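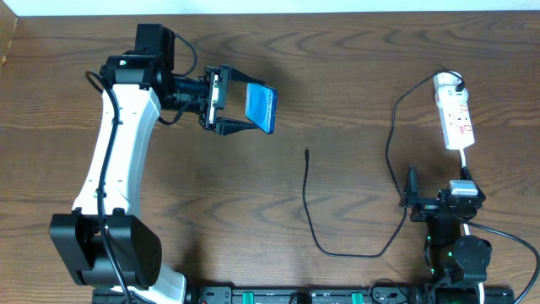

### 3.2 Cell layout and upkeep

The cell has two arms bolted to one black rail along the front of the table. The rail is held down with green clamps, which lets us slide it a little before tightening when the table has to be moved. Both arms are placed so that they can reach the middle of the table, where the charging cable is left at the start of a trial. Power comes from a white strip at the side of the work area.

Most of our lost time in the first month came from cables. The lead that runs along the arm has to be long enough for the wrist to turn fully, but extra length catches on the fingers. We settled on one loop near the wrist motor and a second tie point at the shoulder. Hélder Bastos checks both points by hand before each block of 30 trials — a loose tie is easy to miss when the arm is parked. 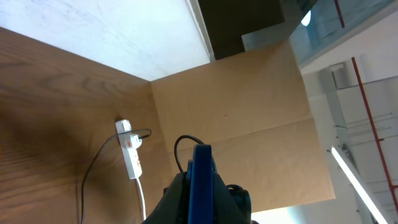 The wrist view is used for the last part of the approach, and it's the view most easily upset by changes outside the cell. A glass railing and bright lights behind the table shifted the exposure enough to spoil early runs. A plain tan panel next to the wood now covers part of that background. It doesn't cover all of it, so we also lock the exposure at the start of a session and repeat any trial in which the setting has drifted.

Calibration follows the routine in Figure 3.

**Figure 3.** Daily routine for the cell, in order.

1. Tighten the rail clamps and check the base bolts.
2. Move each arm to its home pose and read the joint offsets.
3. Open and close the gripper 12 times with no load.
4. Lock the wrist camera exposure.
5. Run one slow pass over the table.

The full routine takes around 5 minutes. If a joint offset is out of range, Aroha Rakena's script stops the session and asks for a new zero. We replaced one wrist lead in January after it wore through at the tie point, and the tie there is now a soft strap. Finger pads are changed after 80 trials whether or not they look worn.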